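Technician, Gripper Inspection and Records (full time) - Roussel workshop

Voltasex is hiring one technician to inspect grippers and write up the results against our internal handling standard.

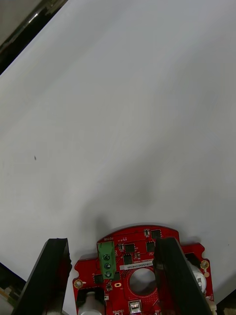
The post sits in the test group under Lucienne Boyer. The group maintains the written rules for every arm on the site: who may power it, what is checked before a run, what is recorded after. The technician applies those rules daily and proposes changes where the wording and the bench practice have drifted apart.

Duties

Pre-run inspection of gripper fingers, exposed control boards, screw terminals and connectors. Terminal screws are checked with power off and the lockout tag fitted.
Reading part and serial labels and entering them in the Okum register before any board is swapped. A board with an unreadable label is not fitted.
Service inspection of each gripper every 1,000 cycles, and finger replacement at 3,000.
Checking that work surfaces are clear of debris before position tests.
Logging every unplanned stop, including those the operator considers trivial.
Keeping procedure 542 (static precautions for open boards) up to date. The current text was written for the older Zondura arms and needs a full revision by September.

Required

Two years of bench work on electromechanical equipment, or a technical diploma with a supervised placement.
Ability to read a wiring diagram and to find the error in one.
Clear written English. Most of the output of this job is text that other people have to follow - applicants who dislike writing should consider that before applying.
Experience with risk assessment for robot cells.

Useful but not required

Basic scripting for log files. Some soldering. Prior work as an internal auditor.

Conditions

40 hours per week, day shift, on site. Remote work is not possible for this post. Safety shoes and static-safe clothing are supplied. New staff do not work alone on a powered arm until they have been signed off on the full procedure set.

To apply

Send a resume and one work instruction you have written, with confidential details removed, to Ginette Sabatier in the personnel office. No cover letter is needed. The interview includes a short practical: candidates inspect a gripper on the bench and fill out the standard form.

Posted 2019-04-17. Open until filled.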